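Picking a Gripper Before You Buy One: speaker notes, October meetup in Sarkville

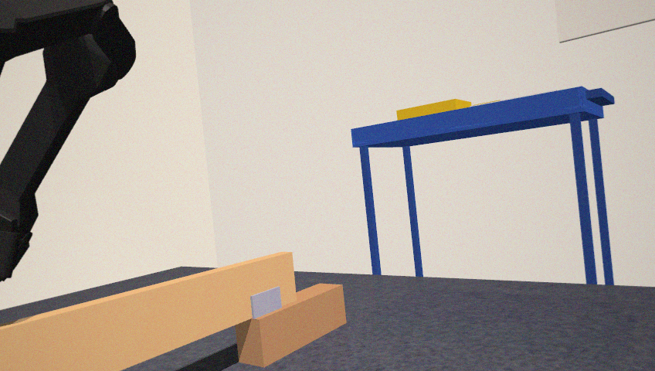 OK, so start with the confession: I love buying hardware, and this talk is about the months when I wasn't allowed to. We had money for one gripper and two that we liked, the Tapia and the Tisow, so we ran the whole comparison in simulation first and only then ordered. Say that early, people relax. Every run used the same room and the same black arm, and the layout was on purpose pretty dull, gray floor, off-white walls, a bright blue table at the back with a flat yellow block on it. The part I want folks to look at is down in front, where the long wooden beam meets the shorter block and that little pale lavender tile is standing up in the gap. The tile is the whole talk! If you can get a tile out of a gap like that without shoving the wood around, you can do most of what our shop needs.

(Pause. Sip of water. Ask who in the room has used a parallel jaw. Usually lots of hands.)

The two candidates. Tapia is a parallel jaw, stiff, skinny fingers, opens to 53 millimeters. Tisow has three soft fingers that curl, and it's very forgiving with odd shapes and a big chunk of hardware to have on your wrist. I came in rooting for the Tisow, by the way. I had a drawing of it taped over my desk.

How we ran it. We did 148 grasps with each one, all on the Skurnska controller, same speed limits, same start pose. I moved the tile a bit between tries and left the wood alone. A try counted if the tile came up and stayed up through a slow turn. If the beam moved, it didn't count, even if the tile came out fine. (Somebody always argues with this rule. Let them, it's a good argument, but keep it short.)

What happened. On the yellow block both of them did great and I could've gone home. In the gap the Tisow kept bumping the short block with the outside of a finger before the other two had closed. Tapia slid in and pinched, and when it missed, it missed because my wrist angle was off, so I could fix that. The Tisow misses I mostly couldn't fix. I tried for most of a week.

Cameras, quick version. First we had one camera out in the room, looking across at the table, and it was lovely for the block and pretty bad for the tile, because the wood gets in the way. Adding a second one on the wrist cost us 35 milliseconds per loop and I'd pay it again tomorrow. Don't get dragged into lens talk here, send them to me afterward.

Stuff I'd be careful about. Simulated friction is a guess with a nice number on it. Our tile is perfectly flat and perfectly rigid, and the soft fingers probably look worse in the sim than they'd be on a bench, so be fair to the Tisow when you say this out loud. Contact between the beam and the short block also jittered until I made the time step smaller. That took me way too long to find, so show the setting, leave it up long enough for people to write it down.

What we bought: the Tapia. Cables on the left side of the wrist, please, learn from me.

Questions. If it's quiet, ask what they'd put in the gap instead of a tile. Last time I got a playing card and a cracker, and I still want to try the cracker.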